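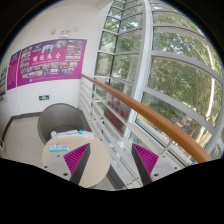
Figure 2. A bright interior corner and part of a tabletop.

Research articles / Housing and everyday life
Journal > Issues > Home and Light > Section 4
Abstract Methods Results References

4. Where people choose to sit

The diaries turned out to be far richer than we had hoped. Across the 30 flats in Vosden and Wollero we gathered some 3,000 entries, and the corner of the room (Figure 2) appears in them again and again - as a place to read, to peel vegetables, to telephone a sister, to do nothing much at all. Earlier work on daylight in small homes has mostly treated the room as a single box with one average value. Our households plainly do not live in an average! They move with the light, and several of them described doing so in lovely detail.

Morning entries cluster near the window in both towns. After lunch the pattern splits. In Vosden, where most living rooms face east, people drifted towards the kitchen; in Wollero they stayed put and often turned the chair instead. One Wollero diary records the same armchair in four positions between breakfast and tea, with a small sketch for each.

Pale walls mattered more than we expected. Where two pale walls met, residents called the spot "bright" or "cheerful" even when our meter readings there were 40 per cent lower than at the sill. We think the eye is responding to the surfaces around the sitter as much as to the light on the page, a view close to the one set out in the Tokgöz survey of stairwells and landings.

December was the hard month. Lamps went on by three in the afternoon in most flats, yet corner seats kept their regulars, which suggests that habit carries a good deal of the pattern through winter. The Brivum flats, added late and with shorter diaries, show the same thing more faintly. We have left them out of Table 3 and return to them in Section 5, together with the question of curtains.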